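June
Isauro Salinas

Bench notes, hand-held grippers, finger pad comparison on sliced cucumber

Continuing the pad work from the Mesuswood bench. Tonantzin Espinoza and I took one gripper each and worked the long white table from both sides. The question for this round is whether the stock pads (Osteck) are good enough for thin wet food or whether we should move over to the Nevden pads before the larger collection starts. Pads only. Camera, lens and trigger spring stay as they were.

Setup

Cutting board with slices laid flat, clear bowls next to it. The task is to pick a slice from the board and release it over a bowl, then take it back out of the bowl and return it to the board. Both operators work in the same area, so each wrist camera also records the other gripper for part of every pass. We want that in the data.

Slices were cut by hand and they vary. I thought about using a mandoline and decided against it, as the thickness spread is part of what we are testing. Skin was left on.

Trigger travel was checked before the start. Mine had some slack at the closed end, which I took up with the set screw. Tonantzin's was fine. Both clocks synced to the Mendoza logger, file numbering starts at 2000 for this session. Exposure locked on both units after the first pass, because the windows at the end of the room were pulling it around.

Passes went in blocks. Stock pads first, then Nevden, then stock again to see whether we were just getting better with practice. 104 picks logged in total, not counting the ones where somebody talked to us in the middle and we stopped.
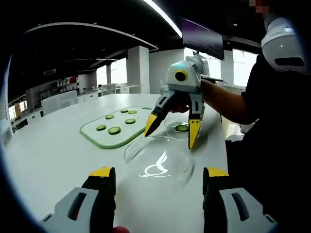
Board to bowl

Picking from the board is the harder half. The slice is flat, the fingers come in from both sides, and the tips have to get under the rind before anything happens. With the stock pads I had to press down until the tips flexed, then close. If I closed first, the slice slid along the board until it met the rim. The rim then worked as a stop and the pick went through, but I marked those separately – they say more about the board than about the pads.

Nevden pads are softer at the tip and found the edge of the slice with less force. Fewer slides. The trouble was on release. The slice tended to stay on one finger after opening, and I had to tap the finger against the bowl to drop it. Tonantzin had the same thing and got around it by opening slowly. I'd like to avoid training people to do that, as a slow opening is going to look like hesitation in the trajectories.

Approach angle matters more than either of us wrote down last time. Coming in with the gripper tilted to 90 degrees from the tabletop (straight down) gave the worst view of the tips, as the slice disappears between them just before contact. A bit of lean toward the operator fixes it. Add this to the operator sheet.

Bowl to board

Easier to grip, harder to reach. The curve of the bowl tips the slice up if you push it toward the wall, and once one edge is raised either pad type will hold it. The housings are wide for the small bowl, though, and I touched the rim often enough that the bowl moved. Tonantzin tried holding the bowl with her free hand for a few passes. We dropped that, because it puts a hand in her camera view that we have no label for.
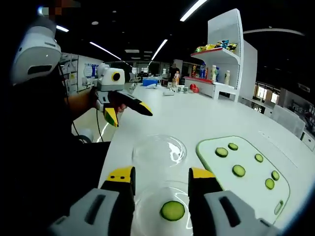

Slice in the near bowl, fingers open on either side. Second gripper at left.

The clear bowls are a nuisance for the tracker. Bright reflections from the ceiling lights sit on the rims, and they move when the operator moves. The logger flagged 3 segments as lost tracking, all of them during bowl picks and all from my unit. I haven't gone through them frame by frame yet. Could be the reflections, could be that I had the lens too close to the tabletop for too long.

Wear

Stock pads look the same as when we started. One Nevden pad has begun to lift at the lower corner where the adhesive ends. Cucumber juice gets in there. Tonantzin thinks a wrap-around edge would solve it and is going to sketch something for the printer.

My wrist got tired before hers did. I was holding the gripper from farther back. Moving my grip forward helped but then the trigger finger is bent too much. The handle is too long for this work, in my view, and I would take some length off it before changing anything else on the body.

For now

Stay on stock pads for the food tasks. Ask Nevden for the firmer grade and rerun the board half only.

To do:
– go through the lost tracking segments (me)
– matte bowl as a control, same size if we can find one
– re-glue the lifted pad, do not throw it out
– pad edge sketch (Tonantzin)
– wipe down lenses before the next session, mine had a smear on it by the end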